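Subject: Re: [tabletop-arms] left gripper opens by itself after a pause
From: Rosalie Riedl
Date: October 17, 2018

Hi Vilmos, hi all,

Vilmos Boros wrote:
> We had the left hand let go of a bowl again on Monday. No error on
> the console, arm stays up, fingers just open. Is anyone else on the
> Twal driver seeing this, or is it our wiring? I have swapped the
> cable and it made no difference. Also, what do you have on the table
> when it happens?

Yes! We're seeing it too, and I'm so glad it isn't just us (sorry, I know that's no comfort to you). Ours is the two-arm bench with the meal tray task, and I spent most of yesterday trying to get it to misbehave on purpose. I ran 468 cycles and got 10 drops, every one of them on the left side. The right arm did its half without a single one.

As for what's on the table, we've got the brown tray with the chopsticks on it, a couple of bowls, and the clear plastic container with a tissue and a pandan layer cake packet in it. The packet is the thing I was most suspicious of, the wrapper being crinkly and slippery, so my first guess was that the fingers were losing it and the driver was giving up.
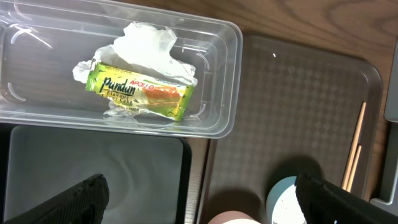

Well, I was wrong about that. I went through the logs last night and the finger position is rock steady right up to the moment it opens. Then there's an open command that our planner never sent. It shows up after the arm has been paused and resumed, and only if the pause was long enough for the Tosau watchdog to time out. The watchdog resets the gripper, the reset includes a "go to home," and home for the gripper is open. So if it happens to be holding something, down it goes.

My bigger worry is hands. When I pause, I reach in to straighten the chopsticks or move a bowl, and I'd been treating pause as safe. It isn't! The arm itself doesn't move on the reset, at least not in any log I have, but I wouldn't bet my knuckles on it. We now hit the e-stop before anybody reaches over the rail, and I'd ask you to do the same until this is sorted out.

I did try the setup with rice in the blue bowl and the white one left empty, in case weight mattered. It made no difference that I can find. Cycle 169 was the worst, with the resume and the open command landing almost on top of each other, so that's the log to look at first if you only have time for one. 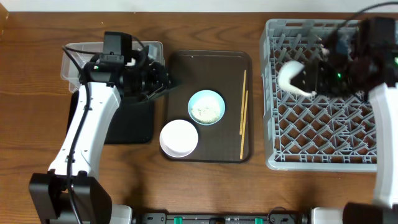

WHAT I CHANGED

- Gripper home is now "hold last position" in the Cliltoso config. You have to set it for each arm separately, and I forgot the right one the first time.
- Watchdog reset now asks for a key press before it does anything.
- Planner refuses to resume if the gripper state is older than 2 seconds.

No drops this morning, but I've only done a short run and I don't trust it yet. Vilmos, could you check whether your right arm has a different firmware from the left? Ours does, and I have no idea how that came about. I've written to Erorico to ask if the reset is meant to work that way and will post whatever they send back.

Logs are in the usual folder, the one from July with the new stuff at the bottom.

Rosalie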